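Kaiwen Guo, Zeyu Fan
Interim report, planning group, Saturday, August 22, 2020

## 3. Collision model and planner

The planner, Cudlow, receives joint states and object poses from the simulator and returns a timed joint trajectory. It samples in joint space and checks every edge against a simplified world model. Wrist targets come from Ollia, the task script, which holds no geometry of its own.
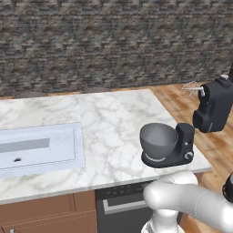
Collision checking took most of the planning time in the first version. We replaced the render meshes with convex pieces, which works well for the island and the cabinets. Open shapes are harder: a single hull over the stand mixer closes off the mixing bowl, and the planner then rejects any pose that reaches inside the rim. The bowl is now split into 11 wall segments and a floor.

### 3.1 Path checking

Edges are checked at a fixed joint step. A coarse step let the forearm clip the counter edge between two valid samples – the error only showed up in playback. We halved the step and added a 3 cm margin to all links except the gripper.

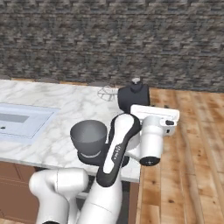 The margin is dropped for the gripper because it has to close on objects. Contact between the gripper and the current target is allowed by a pair list, and Ollia rewrites that list at each stage change.

The regression set holds 2,165 start and goal pairs. Three still time out, all with the elbow close to its limit. Zeyu will test a second seed for the inverse kinematics in September.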